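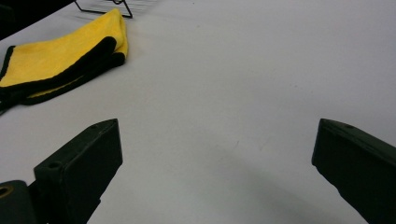
3 min read

Matte laminate and gloss marks

Matte worktops from the Wornia range have now been in the reading room at Garcia since December, and the most frequent question is still how to clean them. The finish scatters light through a fine surface texture. Rubbing compresses the high points, and the spot reflects more than the area next to it. Most reported "stains" are polished patches of this type.

Use a damp microfiber cloth and a neutral detergent diluted to 5 ml per liter. Wipe in straight, overlapping passes. Leave dried glue wet for 16 minutes before lifting it with a plastic scraper. Melamine sponges are abrasive and should be kept off the surface - this includes the soft ones sold for dishes.

Teresa Barreto measured gloss at 30 points on the Bena counters, which have the same finish. The highest readings were at the front edge, where sleeves rest. Cleaning did not lower them. Replacement panels are ordered from Cilteck under part 211, and the lead time is on the order form.

Comments

mkl: Does this apply to the older satin tops too?

T. Barreto: Same detergent, yes. The scraper is fine on those as well.

dorrit_p: Isopropyl took marker off ours with no change in sheen. Test a corner first.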